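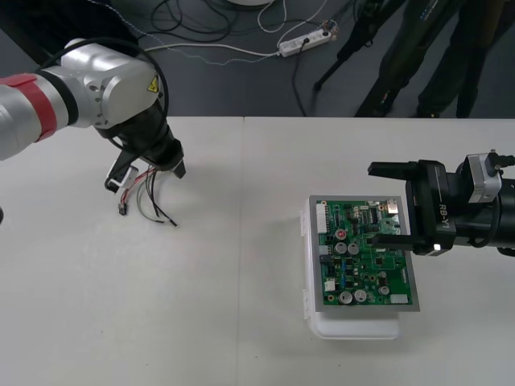 hjugah
We finished the wire harness comparison on the two-arm cell and I want to post the numbers before I write it up for the group. Question was whether a policy trained with segmented demos (grasp, untangle, approach, insert as separate clips) does better at connector mating than one trained on whole-episode demos. Same data, just cut differently. The silver arm brings the leads in as a loose bundle, red, white and black together, and the black arm works at the board side. We collected 181 demos and kept 113 after filtering. Segmented got the plug seated more often on every board orientation we tried except one. The approach phase is where nearly all the gain is.

luminita_p
Why did 68 get thrown out? That's a lot. If you dropped the ones where the wires fell badly, you trained on the easy cases and then the segment boundaries look cleaner than they are.

hjugah
Filter was on operator error only. Dropped bundle, e-stop, or the operator restarted the grasp more than once. I didn't filter on how the wires landed.

luminita_p
Restarting the grasp more than once is filtering on how the wires landed. People restart when the leads splay out in a bad direction.

hjugah
OK, partly agree. I can pull those back in and rerun. The e-stops stay out.

Prapai R
Who did the cutting? We tried the same thing on the Ratanaporn rig and two annotators put the untangle/approach boundary in different places almost every time. Our result flipped depending on whose labels we used.

afiq_h
I did the cutting, all of it. Rule was: approach starts when the connector is clear of the other leads and the wrist starts moving toward the board. First half of that rule is a judgment call, I won't pretend otherwise. With thin wires one of them is usually still touching something.

Prapai R
Then I'd want a second pass from somebody else on a subset before I believed it. Or cut on gripper and wrist velocity and skip the judgment.

afiq_h
Tried velocity first. Operators pause in the middle of untangling so you get false cuts everywhere. Eto's smoothing script helped some but not enough.

kanyarat.b
Different question. Is the board fixed down? Looks like it's sitting in a gray frame on top of a plastic container, and if that shifts when the black gripper comes in, your insertion numbers are partly measuring the fixture.

hjugah
It can shift a little. We reset it between trials against a corner jig, so start pose is good, but nothing stops it from moving during a trial. Both policies had the same setup.

kanyarat.b
Same setup doesn't mean same effect. If one policy pushes harder it moves the board more. Do you log contact force?

hjugah
On the silver arm, yes. Not on the other one.

luminita_p
So for half the contact you have no data.

hjugah
Right. I can track the board pose from video, that part is recorded. Will do that for the failed inserts first.

Prapai R
How many seeds?

hjugah
6 for segmented, 7 for whole-episode. One of the segmented runs died overnight and I didn't notice until the cell was booked by the Prundska people.

Prapai R
Fine by me, just say so in the writeup.

luminita_p
I still think the filter matters more than the seeds. Post the rerun with the restarts back in and I'll stop complaining.

hjugah
Started it at 4:40 this afternoon. Afiq is sending a batch of uncut episodes to Plakusville for the second set of labels, so that one will be November at the earliest.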